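Skembridge Rehearsal Rooms: Walk-Through Checklist and Comments, Room 3
February 16, 2021, filled in by Inese Siliņa

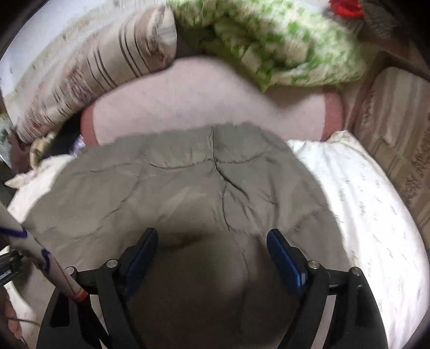

Good morning to all of you who play in Room 3, and thank you for putting up with me and my clipboard again! I know everyone would much prefer to plug in and get loud, but these few pages keep the doors open, so please read the comments through before your next session. A word first on marking your gear. I'd love to see something plain on every stand, pedal and cable bag left here overnight, because black tape on a black case helps no one when three bands load out at once.

Power strips and extension leads: OK, with one exception
The lead behind the bass amp has a nick near the plug. I've taken it away and there is a spare on the hook. Please don't run one strip into another, even if it's only for a tuner.

Amps and speaker cabinets: OK
The Zilloron cabinet no longer rocks when you lean on it. Two new feet, and what a difference. It still wants two people to lift it (yes, even the drummer from Vetlow).

PA speakers and stands: NEEDS WORK
Left stand slips under load. Keep that speaker on the floor until the new collar comes, which should be early March.

Drum riser: OK
Carpet edge re-taped. Somebody's spare cymbal felts are in the jar by the door.

Sound level: OK
I measured 71 decibels in the hallway with Ots playing their usual set, door shut. With the door propped open it was a different story, so please, door shut.

Fire extinguisher and exit: OK
Gauge in the green, sign lit. Guitar cases had crept into the walkway again, and I moved them to the rack.

Ear plugs: REFILLED
New box of 500 pairs on the shelf. Do use them, your ears will thank you when you're my age.

Finished at 1530. I'll be back to check the stand once the part is in.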